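Automation at Work, Unit 6: The Pantry Station
Hala Nasrallah
2021-08-12
Reading time: 5 minutes

These notes cover the Dredthorpe case. Read them before the discussion session and bring the task sheet from Unit 5 with you.

6.1 Background

Dredthorpe is an office services company. It runs kitchens and drink stations inside other companies' buildings. The site we are looking at serves 300 office workers on two floors, and before the change it had four pantry attendants. Their work was setting out cups, bowls and napkins, refilling packets, wiping counters, and answering whatever people asked them on the way past.

In March the company started using a robot arm at one counter on the lower floor. The supplier is Vaveck, and the scheduling software is called Zirkilex. The arm was given a short list of jobs: place cups, move bowls, put packets in a bowl, clear used items to one side. It was not given the sink, the floor, or anything involving a knife.

6.2 What counts as the job

Recall from Unit 5 that a job is a bundle of tasks, and that machines usually take over some tasks and leave others. The attendants' written job description had 11 lines. When Radek Kuruc, the site lead, followed two of them for a full shift, he wrote down 60 separate tasks. Most were under a minute long. Many were never on paper, such as noticing that a cup was standing too close to an elbow.

Keep this in mind when you look at the work area. The objects are light, they are close together, and they are the same ones people use all day. A paper cup with something in it has to be gripped hard enough to hold and softly enough not to crush. A small packet lying flat in a bowl is difficult for a gripper to pick up and easy for a hand. 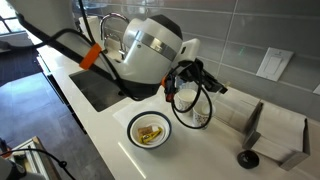 6.3 What changed for the attendants

No one was laid off. One attendant moved to the upper floor at her own request, and the other three now share the lower counter with the arm.

The main changes reported in interviews:

- Layout became strict. Bowls and cups now have set positions. Attendants used to arrange the counter by habit, each one a little differently, and this caused the first arguments.
- Watching became part of the work. Someone has to be within reach of the stop button while the arm is running. The attendants said this was more tiring than setting cups out by hand.
- Breaks moved. Zirkilex plans the arm's busy periods, and staff breaks are fitted between them. Two of the three disliked this. The third said her breaks were more regular than before.
- There was less talk with office workers, who tended to stand back and wait when the arm was moving.

Pay did not change in the first months. The attendants asked for a higher grade to reflect the watching and resetting. Dredthorpe agreed to a review, and the result was not available when these notes were written.

6.4 Figures

In its first full week the arm completed about 200 placements without help. Attendants stepped in 108 times during the same week. The company reported the first figure to its client and left out the second. Both are needed to judge how much labor was saved, and even together they don't say how long each step-in took. Kuruc's own estimate was between a few seconds for a tipped packet and several minutes for a spill.

Note that a step-in is recorded only when the stop button is pressed. An attendant who nudges a bowl back into place while the arm is idle leaves no record.

6.5 Training

The three attendants had one morning of training from Vaveck. It covered starting, stopping and cleaning the gripper. It did not cover how to report a fault, and for several weeks faults were passed on by word of mouth at shift change. Kuruc later put a paper log by the counter. It is the best source we have for this case, and copies are in the course folder.

6.6 For the session

Take any ten entries from the log. Sort them into tasks that existed before the arm and tasks that came with it. Write half a page on who should be trained and paid for the second group. Hand it in on paper at the start of class.

Related notes
Unit 4: Self-checkout and the front-end cashier
Unit 5: Writing a task sheet
Unit 7: Night shift at the Somboon warehouse
Reading list, Units 6 to 9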